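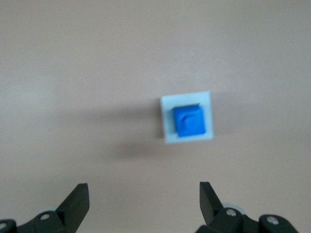

Selon Octavio Figueroa, la première erreur des élèves est de vouloir aller vite. Ils écrivent un programme entier le premier soir, le lancent, et passent les trois séances suivantes à chercher pourquoi la pince se ferme à côté du cube. « Je leur demande maintenant de commencer par un seul mouvement, dit-il. Descendre, s'arrêter, regarder ce que voit la caméra. Rien d'autre. »

Il encadre depuis cinq ans l'atelier de robotique du lycée Tapia, le lundi à partir de 17 heures, dans une ancienne salle de dessin industriel. Le groupe prépare la coupe Vurstead, un concours interscolaire de manipulation. Le règlement tient en quelques pages : un bras, une caméra au poignet, un cube à saisir et à déposer, et une table dont la disposition change à chaque manche. Les équipes découvrent la position de départ en même temps que le jury.

« C'est ce qui rend l'exercice intéressant, explique-t-il. Si le cube était toujours au même endroit, on enregistrerait une trajectoire et on rentrerait chez soi. Là, il faut que le programme le trouve. »

Trouver un cube bleu sur une table claire semble facile. Les élèves l'ont cru aussi. Leur première version cherchait la zone la plus contrastée de l'image, et cette zone était souvent l'ombre. En fin d'après-midi, avec la lumière qui vient de côté, le bras partait prendre l'ombre du cube avec beaucoup d'assurance. Une élève de première, raconte-t-il, a proposé de travailler sur la teinte et de laisser tomber la luminosité. Elle a réécrit cette partie en deux soirées. « Moi, j'aurais mis des rideaux », ajoute-t-il.

Les socles ont posé une autre difficulté. Dans certaines manches, le cube repose sur une plaque carrée, ce qui change la hauteur de prise. Si les doigts descendent trop bas, ils touchent la plaque et la poussent; s'ils s'arrêtent trop haut, ils pincent le bord du cube, qui pivote. L'équipe a d'abord codé deux hauteurs fixes, puis une estimation à partir de la taille apparente de la plaque. La deuxième méthode est meilleure sur le papier. Elle reste fragile quand le poignet est encore en mouvement au moment où l'image est prise -- les contours deviennent flous et la mesure dérive.

« On a fini par ajouter une pause avant chaque image, dit Figueroa. Les élèves n'aimaient pas l'idée, ils trouvaient que ça faisait perdre du temps. Je leur ai montré le cahier. »

Le cahier, c'est un grand registre à couverture cartonnée où chaque essai est noté à la main : la date, la version du programme, le résultat, une remarque. Il en contient 2 827 depuis la création de l'atelier. Cette année, le groupe en a déjà inscrit 344, dont 216 prises réussies du premier coup. Les remarques vont de « moteur chaud » à « Nassim avait débranché la caméra ». Figueroa y tient beaucoup. Un élève qui écrit pourquoi un essai a raté, pense-t-il, réfléchit davantage que devant un fichier rempli automatiquement. Plusieurs élèves ne sont pas d'accord et voudraient passer au tableur. La discussion revient à chaque rentrée.

L'atelier compte cette année des élèves de seconde et de première, et deux terminales qui viennent quand leurs révisions le permettent. Le logiciel de commande, baptisé Prurel par une promotion précédente pour des raisons que plus personne ne sait expliquer, est transmis d'une année à l'autre. Il en porte les traces. « Il y a des commentaires dans le code que je ne peux pas vous lire », dit l'enseignant. Il a interdit qu'on le réécrive entièrement avant le concours, après une mauvaise expérience il y a deux ans : l'équipe était arrivée avec un programme tout neuf qui n'avait jamais tourné plus d'une heure.

Les entraînements consistent désormais à simuler les manches. Un élève place le cube pendant que les autres tournent le dos, un autre tient le chronomètre, un troisième lance le programme et n'a plus le droit d'y toucher. En cas d'échec, on note et on recommence avec une autre position. L'équipe du lycée Gonent, qui l'a emporté lors de la dernière édition, procède de la même façon, et Figueroa reconnaît lui avoir pris l'idée. Les deux groupes se sont rencontrés en décembre pour une séance commune.

Il refuse de parler de classement. L'an dernier, son équipe avait été éliminée à la deuxième manche à cause d'un câble mal fixé. Cette fois, les élèves ont rédigé une liste de vérifications, collée sur la caisse de transport, et le câble y figure en première ligne.

Reste à régler la dépose. Le programme relâche parfois le cube un peu trop tôt, et le règlement retire des points si celui-ci n'est pas à plat. C'est le travail prévu pour lundi.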